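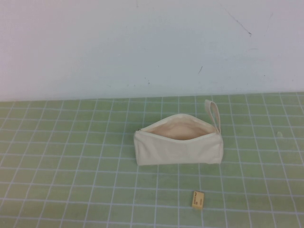 Page last changed: Jul 26, 2025

Canvas pouches are back at the Baltmont sewing room

The plain cream zipper pouches that went out with the June newsletter are gone, and a second batch is being sewn now. Members who put their names down after the first lot ran out will be served first. Anything left goes on the shelf by the door at the Baltmont room.

The pattern has not changed. It is a small pouch with a flat bottom, so it stays put on a table while you dig through it, and there is a wrist loop at one end. The back stands up higher than the front when the zipper is open. The lining is a warmer shade than the canvas, a pale peach going on beige. There is no printing on the front. Several people asked for the club name on it and several others asked us to leave it off, so it stays plain and you can stamp or embroider your own.

Baoshan Jiang cut the first batch and has written up the order of work for anyone who wants to sew at home. In short: put the zipper in first, then the lining, then close the sides with the loop already pinned in the seam. Leave the zipper open before you sew the last side, or you will not be able to turn the bag. Box the corners last and press them well. Canvas creases in storage and the ends can look squashed – a damp cloth and a warm iron will bring them back.

What people are keeping in theirs, going by the notes we got: bobbins and a seam ripper, colored pencils, phone cords, crochet hooks under six inches, and in one case dominoes. Small flat things like erasers and wooden tags sink to the bottom, so if you carry a lot of those, sew a pocket into the lining before you assemble it. The Ustska group did this with leftover shirt cotton and it worked fine.

Kits cost $5 and hold the cut canvas, the lining, one zipper and the strip for the loop. Thread is not included. There are 19 kits at Baltmont this week and more will be cut once those are sold. Please bring cash.

Washing: cold water, zipper closed, and hang it up by the loop to dry. The canvas was not washed before cutting and will shrink a little the first time.

If you have a spare zipper foot that you could lend for the August sewing day, leave it in the tray with your name taped to it. We have three machines and only one foot between them.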